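Fit, friction and flat tables: a talk with the packaging lead at Gilura

Rigid two-part boxes for phones are a narrow trade, and Gilura has been in it for 12 years. The company designs inserts and lids, then passes drawings to Kaneko for cutting. Its packaging lead spoke with us on 20th June, mostly on the subject of tolerances.

The first question concerned the gap between lid and base. "People ask for a tight lid because it feels expensive," the packaging lead said. "Then they complain it takes two hands to open. We set the lid so it comes down under its own weight. If you have to press, the wall is too thick or the paper wrap has built up in the corners."

Corner buildup is the fault the shop sees most. The wrap is folded over the board edge and glued inside, and each fold adds its own thickness. A change of paper supplier in March moved the result enough to stop a run of 150 boxes for the Wivuvia account. The drawing had not changed. The new paper was heavier, and the old fold pattern stacked it in all four corners.

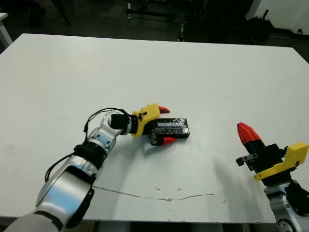 Trial packing is done on white tables, which make dark parts easy to find and show dust at once. The packaging lead is less strict about their condition than a visitor might expect. A thin dark crack wavers across the lower middle of the table, and it stays in use. "A crack is fine if both sides are level. Run a steel rule across it. If the rule rocks, the table is out. If it doesn't, I look at the legs next, as those cause more trouble."

Level matters when a base is checked for twist. A base that touches at three corners and lifts at the fourth will take a lid on the bench and shed it in a shipping carton. The check is made with the base empty and again with the insert in place, and the second reading is the one that gets written down. 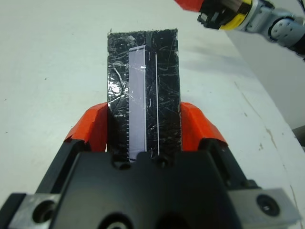 We asked about surface finish. Gloss black is still the most requested, and the packaging lead would like to see less of it. "Gloss shows every crease. You can have a part that measures right in every direction and it gets sent back on looks. Matte hides handling, but it picks up grease and won't wipe clean. For trial parts I don't care which one I get. I care about the outside dimensions and whether the edges are square."

Trial parts are handled far more than finished ones. Gilura retires them by count, at 46 open-and-close cycles, after which the board has softened at the rim and the readings drift. Stamo, which supplies the adhesive, has suggested a harder edge coat. It was tested and turned down. The coat kept the rim stiff, but flaked at the fold.
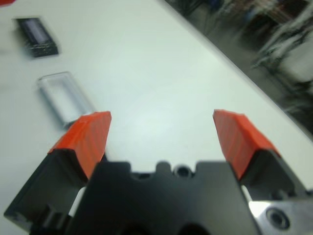 The order of packing is fixed before the insert is drawn. The base goes down open with its long side facing the packer. The phone is laid next to it, parallel, so that it needs no turning on the way in. "A quarter turn sounds like nothing," the packaging lead said. "It's the step where a corner catches the rim. Line them up first and you can drop that problem off the list."

Clearance around the phone is equal on the long sides and slightly larger at one end, for a fingertip. Early inserts had finger notches on both sides. These were removed after the side walls between notch and rim began to tear. 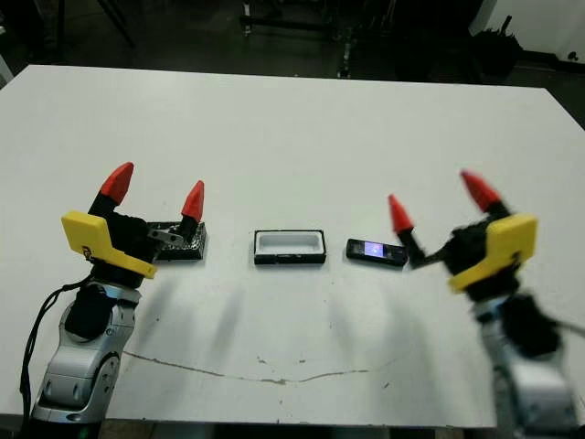
Screens are a separate matter. Some customers want the phone face up, others face down on a film. Gilura draws the recess deep enough for either, then asks the customer to choose before the lid height is signed off. Changing it later means a new lid, a new wrap and five working days at Kaneko.

The last question was what is on the bench next. "A shallower base for Wivuvia. Same footprint, less board. The lid will have to do more of the holding, so we are back to the corners." The first cut samples are due from Kaneko next week.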